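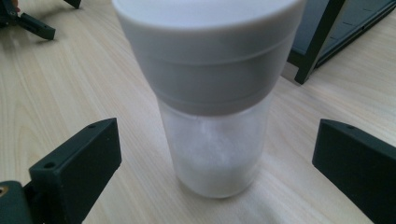
# Bench Tips: Software for Grasping Kitchen Containers

These notes are for staff who prepare, run and maintain the container-handling software at the Buchanan workshop. They supplement the Ternero user guide and apply to both the planning and the perception packages. Suggestions for the next revision may be left in the tips folder on the shared drive.

## Frosted and cloudy plastic

Depth readings on semi-transparent walls are unreliable. The sensor may report the wall, the contents or the table behind, and the answer can change between one reading and the next. Use the cap as the reference when it is opaque. Fit the upright axis to the cap first, then extend it down to the table plane.

Turn off the "fill holes" option in Trorine before working with frosted jars. It closes gaps in the depth map by borrowing values from the neighborhood, and on a pale table it will produce a body that is too wide.

A white powder behind a cloudy wall should not be used to find the edges of the container. Label the contents and the body as separate regions, even when the line between them is faint. If the line cannot be found, mark the region "uncertain" and move on.

## White caps on light tables

- Lower the exposure one step before changing any threshold.
- Keep automatic white balance off for the whole session. A cool cast is acceptable if it stays the same from start to finish.
- Do not sharpen a soft cap edge in software. The segmenter was tuned on unsharpened input and performs worse on anything else.
- Wood grain that runs at a slant is sometimes read as an object edge. Raise the minimum edge contrast from 5 to 8 and run the check again.

## Planning the approach

Plan to an open position on both sides of the container, pause, and only then issue the close command. The pause gives the perception package time to refresh the axis. Two refreshed readings in agreement are enough. If they disagree, back out along the same path and do not close.

Set the grip height on the body, below the lower edge of the cap. A screw-on cap may turn under pressure, and the planner has no model of this.

Rounded bases need care. The contact patch on the table is smaller than the body above it, so the default tipping margin is too generous. Load the "rounded base" profile from Zikley, which lowers the closing speed and limits sideways travel during contact.

Racks, stands and other fixed items near the work area must be entered in the collision map, feet included. A leg set at a slant should be entered as a slanted box. An upright box leaves part of the leg uncovered, and the planner will route through the gap.

## Logs and settings

Save the settings file with every run, including runs that were stopped early. Name it with the container type first and the operator's station second.

Keep no more than six profiles active in Zikley. Beyond that number the menu scrolls, and the wrong profile is easily chosen.

Clear the perception cache on Monday before the first run. Stale table planes are the usual cause of a grip height that is slightly off all morning.

## Housekeeping

Wipe powder from the table before recalibrating. A thin film changes the brightness of the surface enough to shift the table mask.

Containers holding food products must carry a label on the base once they have been used at the bench. They are not to be returned to the kitchen shelves.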